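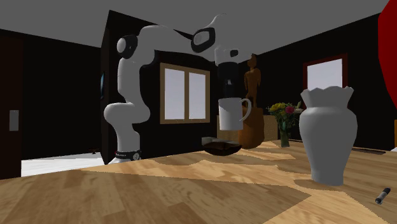
Simulated tabletop setup, mug held over the bowl

Projects > Hirmont Manipulation Stack > Progress Reports

Hirmont: where we are with the planner and the perception code

July 2, 2024

Hi all,

This covers the work since the December report. I'll start with the planner, because that's where most of your money went and where I have the most to show.

In December I told you the motion planner was treating whatever the arm was holding as if it weren't there. The arm itself would clear an obstacle nicely and then the mug would go straight through it, which looks very silly in simulation and would be expensive on a real table. The held object is now attached to the gripper in the collision model the moment the fingers close, handle and all. Mugs were the hard part. Our old code wrapped everything in a plain cylinder, so the handle didn't exist as far as the planner was concerned. We now use a simplified mesh with the handle kept in, and I'm really happy with how it behaves!

To check it, I ran the mug task over and over in Stoltine, our scene generator, which shuffles the objects and the room around them for every run. We did 2,957 runs and 2,609 of them finished with no collision and the mug set down where it was asked to go. I went through the failures one evening with a big pot of coffee, and they fall mostly into two piles. One is grasp slip when the gripper closes on the rim a little off center. The other is the planner giving up when tall things stand close together behind the target – it times out before it finds a way in. The second pile is the one I care about most, and there's more on it further down.

Perception (the Mfaume module) is coming along more slowly. It takes the rendered color and depth images and has to hand the planner a list of objects with poses. Bowls and boxes are fine. Vases are so-so. A small glass vase with flowers in it is still a pain, because you get leaves and petals all over the place in the point cloud and the segmentation wants to call each clump its own object. My stopgap is to merge anything that sits above the same footprint and give the planner one generous box. It's crude and it makes the arm take wider paths than it needs to, but it has stopped the module from inventing floating obstacles.

Small dark things lying flat on the table are the other weak spot. Mfaume drops them when they're far from the camera, and then they aren't in the collision model at all. I've lowered the height threshold, which helped, but now we sometimes pick up wood grain as an object (the swirly table textures are the worst for this). I'd like to fix that properly with a learned mask and get rid of the threshold.

On the tooling side, the replay viewer is finished. You can load any run, scrub to the moment the planner was called, and see the exact collision model it was working from next to the rendered view. I can't tell you how much time this has saved me. Grastaneck, our job runner, now saves those files by default for every failed run, so there's no more trying to reproduce a failure from a seed and a hopeful guess. I did fill up the disk twice getting the retention settings right. Sorry again to everyone who shares that server.

Now for what's late. The place-in-clutter milestone was supposed to be done by this report and it isn't. The timeout problem is the reason. I've tried 9 different settings for the sampler and they all trade one kind of failure for another, so I've stopped tuning and started writing a fallback that backs the arm off, picks a new approach angle and plans again from there. A first version runs, but I haven't tested it enough to put a number in front of you.

What I'm asking for is an extension on that milestone to December, with no change to the budget. The compute we have left will cover it. I'd also like to push the handover task behind it, as it leans on the same fallback code and I'd only end up writing it twice.

Next up for me are the fallback, the mask for small objects, and a rerun of the full mug set with the same seeds so the two sets of results can sit side by side. The run logs and the viewer build are in the shared project folder if you'd like to poke around – start with the failed runs, they're more fun.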